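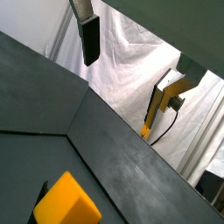

## Routine Care of the Clumier Sorting Cell

By Leena Pesonen, Nogueira Laboratory. Revised March 29, 2019.

This procedure applies to the sorting cell in the Mudlow room. It is to be carried out every 1,000 cycles and after any contact between the gripper and the bin wall. Operators must have completed cell training at Kutthorpe before opening the guard.

### Checking the fingers and bin

1. Stop the program, open the gripper, and raise the arm to the park position.
2. Inspect both finger pads for tears, rounding, or lifting at the tip. Replace pads in pairs.
3. Check that each small screw on the finger assembly is seated. Do not overtighten.
4. Follow the cable by hand from its connector. It must hang clear of the bin rim through the full range of wrist motion.
5. Wipe the walls and floor of the bin with a lint-free cloth, working toward the front panel. Pay attention to the seams, where dust collects.

### Testing the grip
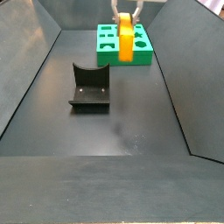 *Section prepared by Leena Pesonen*

Place the green shape-sorter block near the back wall and confirm that the black bracket is flat on the floor of the bin, with both base screws in place. Run the test program at low speed. The yellow block should hang straight between the fingertips above the sorter. If it leans, stop the program and repeat steps 2 and 3.

Record the cycle count in the cell log. At the last full service, in November, the counter stood at 3,027.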